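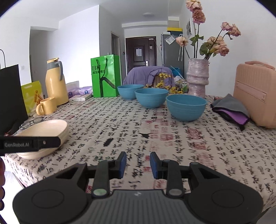
Week 6: When the robot learns from the person at the table
Course notes, Automation and Working Life

Welcome back, everyone! Last week we talked about warehouses, and several of you asked (quite rightly) what happens when automation reaches smaller, more homely jobs such as clearing dishes. So let's spend this session with Nel, the table service project at Prikberg, where people work with hand-held grippers and their movements become lessons for a machine.

What the job asks of people

A worker on the project records up to 800 pick-ups in a shift, in blocks with 2 long breaks. Many of them waited on tables before, and they know more than they think they do about how to take hold of a thin rim. Please keep that in mind when you read the Tisov report, which calls the work "unskilled" and leaves it at that. I have my doubts, as you can probably tell!

A table with three plates and three bowls gives plenty to think about: which piece to reach for first, and how to get to it without knocking the mug or the vase.
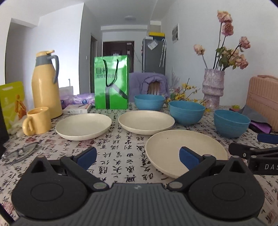 Questions to bring to seminar

Who should be paid when a movement is used again and again, years later? Would you want a say in where it goes? Write me 3 paragraphs, and do look at the Brurala agreement first, especially the part on wrist strain and rest time.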